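How Does a Song Get to Number One?

Have you ever heard a song in the car, then at the store, then again at your cousin's birthday party? It's probably a hit! And the biggest hits of all land on a music chart.

What is a chart?

A chart is a list of the songs people are listening to most. The song at the top is called the number one. Most charts come out once a week, so a song can jump up, slide down or drop off the list completely. Exciting!

Who does the counting?

Long ago, chart makers phoned record stores and asked what was selling. Now computers do most of the work. They add up three kinds of things:

Streams — every time someone plays the song online
Sales — every time someone buys it
Radio plays — every time a station puts it on the air

Buying a song usually counts for a lot more than playing it once. That's why a song needs heaps and heaps of streams to climb.

Meet a songwriter

Meenakshi Dwivedi wrote a song called "Skomeck" at her kitchen table when she was 20. It's a duet, so it needs 2 singers, and she sang it with her friend Parviz Sharifi. In the first week, it was played just 900 times. Then a radio host named Rhonda Hawthorne played it on a Tuesday morning, and listeners kept calling to hear it again! It took four months to reach the top of their local chart.

"I screamed so loud the dog hid," Meenakshi says.

Can an old song be a hit?

Yes! Some songs come back years later when they're used in a movie or a dance video. Holiday songs do it every winter, and by January they're gone again.
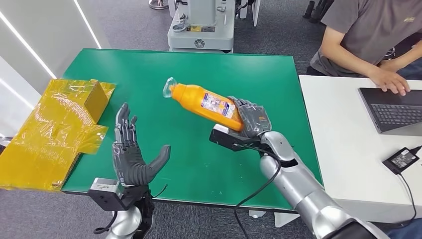
Make your own chart

Ask everyone in your class to write down their favorite song. Count the votes, put the songs in order and hang up the list. Do it again next week and see what moved!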